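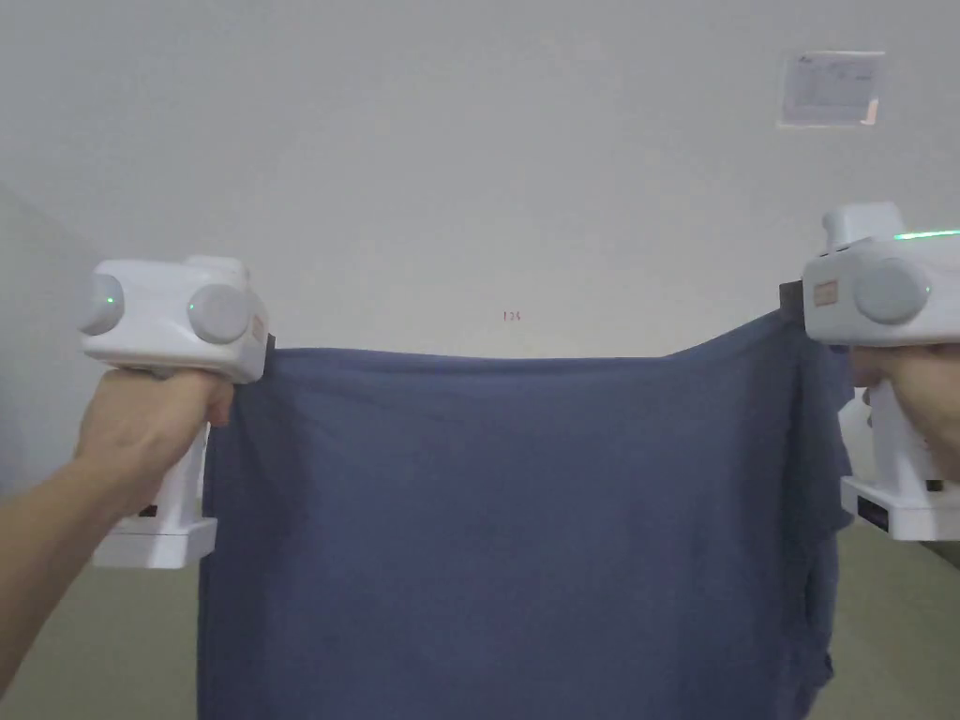 Line drying vs the dryer for towels and kitchen cloths, how do you all do it?
Posted by Brumthorpe

We moved in January and the new place has no hookup for a gas dryer, so I've been hanging everything in the basement on two lines my father-in-law put up. Shirts and sheets are fine. The flat stuff is where I have trouble. I hang cloths like the slate-blue one in my picture by the two top corners, so they hang down as one wide sheet, and they dry okay but come out stiff as a shingle. My wife says to fold them over the line by a third and I say that leaves a crease and a damp band in the middle. We have gone back and forth on this for weeks. I use the regular amount of detergent, no softener, warm wash. Basement sits at 70 percent humidity on a bad day. What do you do with yours?

Dasereo
Your wife is right about folding over the line. Hanging from the corners stretches the corners, and after a year you have dog ears on every towel you own. As for stiff, you're using too much soap. The cup that comes with the bottle is way bigger than it needs to be. I use 2 tablespoons for a full load and our water is hard.

Plistcombe
Disagree on the corners. I've hung dish towels by the corners for longer than I care to say and they're square enough. Bath sheets are another matter, those are heavy and they do pull. For anything thin, corners dry faster, there's air on both sides of the whole thing.

The damp band is real by the way. On an indoor line it can take half a day longer than the rest.

Brumthorpe
Thank you Plistcombe, I will be reading that out loud at dinner.

Dasereo, I'll try less soap. Ours is hard too, the faucets get that white crust.

Grímsdóttir
70 percent is your whole problem. It doesn't matter how you hang things at that number. Get a dehumidifier and a box fan and point the fan along the line, so it blows down the gap between the rows. Ours runs from supper until bedtime and a load of towels is done by morning. Moving air is also what takes the stiffness out, the cloth gets to flex a little while it dries. Same reason outdoor towels are softer on a windy day than on a still one.

Dasereo
A dehumidifier running every night costs money. At that point buy an electric dryer.

Grímsdóttir
I already owned it for the basement. Most people with a basement around here do. And it's still less than replacing towels that smell.

Brumthorpe
We do have one, it came with the house. It's behind the paint cans and I haven't tried it. No idea if it runs.

Plistcombe
Check the bucket before you plug it in. The float sticks on the old ones and they won't start, people throw them out over that.

For stiffness, shake them. Hold two corners and snap each one hard 5 or 6 times before it goes up, then again when it comes down. My mother did it and I thought it was a superstition until I skipped it for a while.

Dasereo
Shaking works, I'll give you that. Vinegar in the rinse works too.

Grímsdóttir
Please don't use vinegar every load. It's hard on the rubber in the washer, I had to replace a door seal. Once in a while is fine.

Dasereo
I've used it for years with no trouble. Top loader though, so no door seal.

Brumthorpe
Front loader here, so I'll hold off on the vinegar.

Second question while I have you. How do you fold them after? Our linen shelf is narrow and deep, and the old one was the other way around, so nothing fits like it used to. I've started going lengthwise first, into a long strip, like the blue one here, and then across until it fits the shelf.

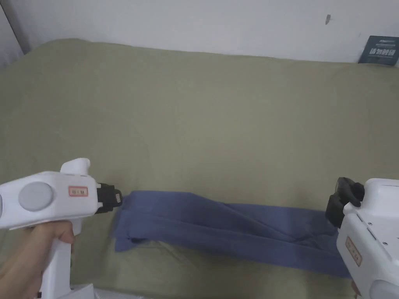
Dayana Robles
Long strip first is what I do too, but I roll mine after that. A narrow deep shelf is good for rolls — you push them in end first and pull out the front one. Folded stacks on a deep shelf mean the ones at the back never get used.

Plistcombe
Rolls unroll. I tried it in our hall closet and every time someone took one, the next two came with it. Thirds lengthwise, then in half, then in half again, with the folded edge facing out. You can pull one from the middle without wrecking the pile.

Dayana Robles
They do if you roll them loose. Tuck the last few inches in. Bath sheets I fold, they're too fat to roll.

Grímsdóttir
However you do it, don't put them away the minute they come off a basement line. They feel dry and they aren't, the hems hold water. I leave ours over a chair back for an hour.

Brumthorpe
That might explain the smell in the linen closet. I had blamed the paint in there.

Update, the dehumidifier runs. Plistcombe was right about the float, it was stuck down with some kind of scale. Fan goes on tonight, and I cut the soap to 2 tablespoons. Still hanging the thin ones by the corners.

Dasereo
Check those corners in a year.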